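Answers to the letters we receive most often at Hegyi Tape & Record Transfer. Please read them before you write, because maybe your question is already on this page.

## What do you do, exactly?

We copy old recordings to digital files. Most of them are live recordings: folk clubs, blues evenings, church halls, radio programs that somebody taped in the kitchen. We also transfer records (LP, single, 78), but tape is the larger part of the work.

We do not sell music. We also do not publish what you send us. The files go to you and, for a short time, they stay on our own disk.

## Which formats do you accept?

- Open reel tape, quarter inch, full track, half track and quarter track
- Compact cassette, all types
- Vinyl records at 33 and 45
- Shellac and lacquer discs at 78, if they are not broken through

We do not accept 8-track cartridges, wire recordings, or video tape of any kind. For DAT please write first. We have one machine and it has its good months and its bad months.

## I don't know the speed of my reel. Is it a problem?

No. Many boxes have no speed written on them, and some boxes have the wrong one. We listen to the beginning and try the usual speeds. Music is easier than speech here, since a guitar tuned near concert pitch tells us a lot. But blues players often tuned low on purpose, so we do not "correct" a recording to concert pitch unless you ask for it. If there is talking between the songs, we trust the talking more.

Sometimes the speed changes in the middle of the tape, because the batteries of the recorder were getting weak. We can follow this by hand. It costs extra and we will ask you before.

## How should I pack my tapes?

Put every reel in a plastic bag and then in its own box. If the original box is lost, a clean carton of the correct size is fine. Stand the reels on their edge, like books, and fill the empty space with paper so that they cannot move. Please do not use rubber bands around the tape itself.

Leave all notes inside the box, also the ones which look useless. A set list on the back of a beer mat helped us to put the Lurcombe Folk Cellar tapes in the right order, after two other people had tried it from the sound only.

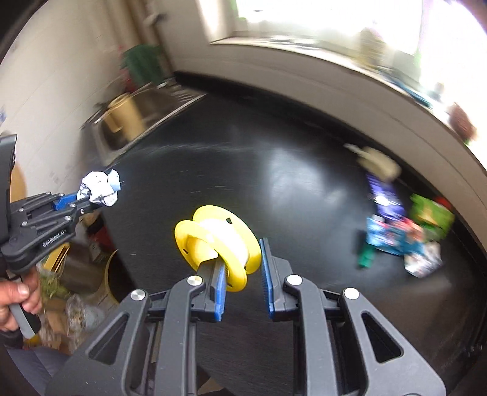

*5 min read*

## Do I need to rewind before sending?

Please don't. A tape that was played slowly to its end and left there is wound more evenly than a tape that was rewound fast, and it will travel better. Write "tail out" on the box if you know it. If you don't know it, leave it as it is and we will find out.

## My tape squeals when I play it. Is it lost?

Usually not, but stop playing it now. Some tapes from the seventies and eighties take moisture into the binder and become sticky. When you force them through a machine, the brown layer comes off, and the music is in the brown layer. We can treat many of these tapes with low heat for some hours and then play them normally for a limited time. Do not try this in a kitchen oven. Acetate tapes, which are older, must not be heated at all.

## Will you remove the hiss and the crackle?

You always receive two versions. The first is the flat transfer, with nothing removed. The second is lightly cleaned: loud clicks, hum from the mains, a big jump in volume when somebody touched the recording level. We leave some hiss. If all the hiss is taken away, the room goes away too, and with a slide guitar you start to lose the sound of the glass on the strings.

If you prefer only the flat transfer, say so in the form and we will take off 5 dollars per reel.

## Can you tell me who is playing?

Sometimes. We are listeners too, and we have a card index with 3,278 entries which was begun long before we had a computer. It covers mostly country blues, string bands and the small clubs in our area. If we recognize a tune or a voice we write it in the notes, and we write how sure we are. Please do not take our guess as a proof for a sale.

## What do I get back?

- WAV files, 96 kHz / 24 bit, one for each side
- The cleaned version, cut into songs if you sent a track list
- A text file with our notes: machine, speed, tape brand, damage
- Your tapes, in the same boxes, with your notes still in them

Files come through a download link. If you have more than you like to download, we can send a drive for the price of the drive.

## How long does it take?

At a normal time of year, five weeks. After the holidays it is slower, because many people find tapes in their parents' house in December and they all arrive in January. Sticky tapes need one week more.

We cannot make it faster by playing the tapes at double speed. We are asked this quite often - the answer is still no.

## Who owns the rights to the recording?

Not us, and maybe not you. If you made the tape, you may have rights in the recording, but the song belongs to its writer and the performance to the players. For listening at home this is seldom a problem. If you want to release something, ask a lawyer before, and try to find the musicians or their families. We transferred the tapes for the Dillow reissue, and the paperwork there took longer than all the rest of the work together. We are not able to give legal advice.

## Do you take large collections?

Yes, but we take them in parts. The biggest until now was the Pallo collection, with 4,000 items, mostly cassettes. For anything that fills more than two moving boxes, please write first and send a list, even a rough one. We will tell you what to send at the beginning, normally the tapes in the worst condition.

## Can I bring my tapes in person?

Yes, by appointment, in the afternoon after 2. In the mornings we are transferring and we don't hear the bell. There is parking behind the building, and the entrance is the green door, one floor up, no elevator. Tell us if the boxes are heavy and we will come down.

## You damaged my tape. What now?

Write to us immediately, with the number from the label. All tapes are photographed when they come in and when they go out, so we can compare. If the mistake is ours, you do not pay for the transfer, and we repair what can be repaired. We can't replace what was on it, so if a tape is the only copy in the world, please think well about the mail and consider the green door.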